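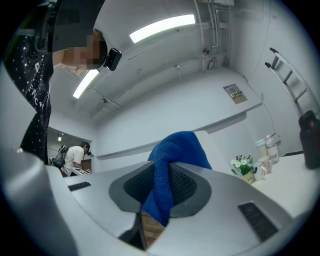
*Blue knit cloth in the jaws, flowers and mugs still on the table.*

**skultov_dad** wrote:

Evening all. My brother-in-law and I have been going back and forth since June over whether a machine can do the folding yet, and I'd love to hear from people who do this for a living or just for fun. My own feeling is that a flat towel on a flat table is pretty much there. A knitted cloth like this one is a different animal (it stretches, it sags, it hides its own corners), and I'd still back my grandmother against anything with a motor in it. Am I being unfair?

---

**Saqib Virk** wrote:

A little unfair, I think, but I say that with affection! We ran 126 folds on dishcloths at the Gumede shop last winter and 49 came out neat enough to put in a drawer. I know that doesn't sound like much, but the year before that I'd have been thrilled with 20. The grab is the easy part. Finding the second corner is what eats up the afternoon.

---

**nusulside_nell** wrote:

> 49 came out neat enough to put in a drawer

So more than half went back in the basket, Saqib. I run a small laundry and I'd be out of business by lunch. I'm happy for you, I really am, but "yet" is doing a lot of work in this thread's title. Also, look at those mugs and that dark bottle near the edge of the table. Half of housework is not knocking over the other stuff, and I never see anyone score that.

---

**Saqib Virk** wrote:

Fair point on the mugs, Nell. We cleared our table first, every time, so no, we didn't score it.

---

**zumow** wrote:

I'm with Nell on homes and with Saqib on shops. At my old job we had two arms loading parts all day long and they were wonderful, bless them, as long as every part came in the same way up. Cloth never does. Has anybody tried a soft pad in the jaw for knits? The one in the picture has a black meshy texture, and I wonder if it snags on loops.

---

**skultov_dad** wrote:

Good question, I'd like to know that too. Saqib, what were you using on the dishcloths?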